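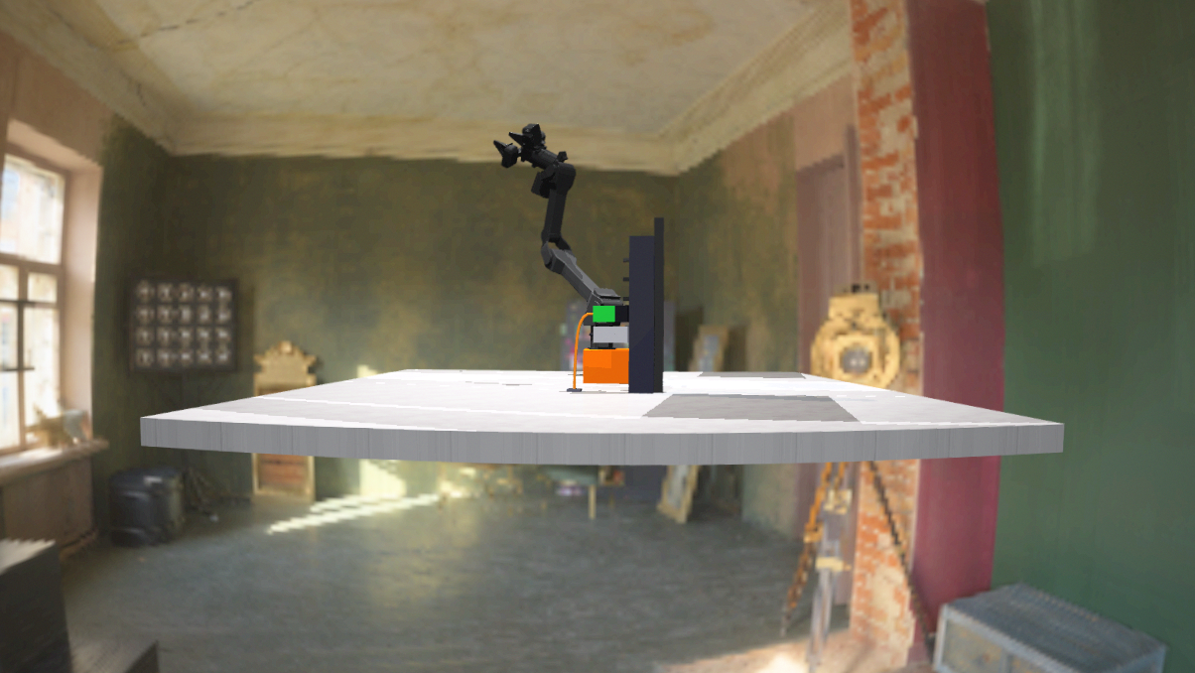
How long must records be kept after a file is closed?

Closed files are retained for the period shown in the Jostenlow retention schedule, counted from the date of the last entry.

Closing and transferring a paper file

Staff of the Baptiste office are asked to complete the following steps before a file is sent to the records centre.

1. Confirm that no action is outstanding. A file with an unpaid invoice or an open request remains with the originating unit.

2. Remove duplicates, blank forms and adhesive notes. Notes bearing a decision are photocopied and the copy is placed on the file.

3. Replace metal clips with plastic fasteners. A folder should hold no more than 300 sheets; larger files are divided into volumes and labelled in sequence.

4. Complete Form 471 and have it signed by the unit manager. Place one copy inside the front cover and keep the other.

5. Enter the file number, title and closing date in the transfer register. Dates are written in full.

6. Pack folders upright in a standard carton, with labels facing the same way. Cartons must not be overfilled or taped across the handles.

Collection is booked by calling extension 1051. Please allow 2 business days. Cheques, cash and original licences are not accepted for transfer and should be returned to the issuing unit.

Last revised August 2020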